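The Lease on a Pair of Hands

10/29/20

214 shares | 6 comments

The brochure for the Gronow plan runs to 30 pages and uses the word "effortless" on most of them. I read it on the train to Istholm, where Konudwood rents out robot arms by the month to small shops that can't afford to buy one, or that can afford it and have met their accountants. By the time I got off I was half convinced I could run a warehouse.

The pitch is simple enough. You pay a monthly fee and you get an arm, a gripper with a small camera on the wrist, a crate of fingertips in various shapes, and two days of someone patient showing your staff how to teach it things. If it breaks, Konudwood swaps it. If you hate it, you can send it back after 19 weeks, a number that sounds like it came out of a long meeting.

Shoaib Mirani runs the training side. He has the calm of a man who has watched a great many people press the wrong button, and he started by taking away my coffee.

"You'll want both hands," he said. I did.

Teaching the arm means showing it the job over and over until it gets the idea. You guide it to a part, close the fingers, carry the part across, let go. Then you do it again with the part somewhere slightly different, and again with the part turned around, and again with the part in the one spot you were hoping it would never be. The brochure gives this stage a single paragraph and a drawing of a smiling woman. It took me most of a morning, and I wasn't smiling in the way she was. 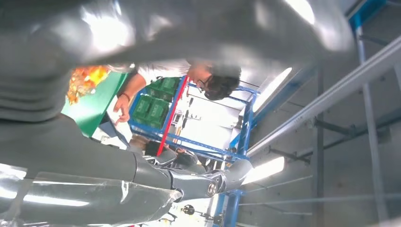

My own task was moving plastic caps from a tray to a bin. Mirani had me record 67 tries, of which he was willing to keep a little over half. The others showed what he kindly called "hesitation." After lunch the arm had a go on its own. It picked up the first cap neatly, picked up the second, and then hovered over the third for a while in a manner I recognized as mine.

That turns out to be the best thing and the worst thing about the Gronow plan. The arm learns from whoever you put in front of it. Give it your steadiest packer and you will probably be pleased. Give it a magazine writer and you get a very expensive magazine writer.

The software, called Trivitz, is better than its name. Playback is quick, bad tries can be tossed with one tap, and the wrist camera view is kept beside the arm's own record of where it was, so you can see where a grab went wrong. The menus are another matter. Saving a task and erasing a task live next door to each other under icons that look like cousins. Mirani says a fix has been on the list since June. He didn't say which June.

There are also things the fee doesn't cover. You supply the table, and it had better be a solid one. You supply the lighting, and if you move a lamp the arm may sulk until you record a fresh batch of tries. Spare fingertips past the first crate cost extra — the soft ones wear out fastest, and they are of course the ones you'll like.

Would I sign? For a shop that packs the same few items all week, yes, and I'd send the most boring, careful person on the payroll to do the teaching. For a place where every order is different, I'd wait a year and see what Trivitz looks like by then.

I did get my coffee back. The arm had no part in it, though Mirani tells me a customer in the next town has asked.

6 comments | Share this story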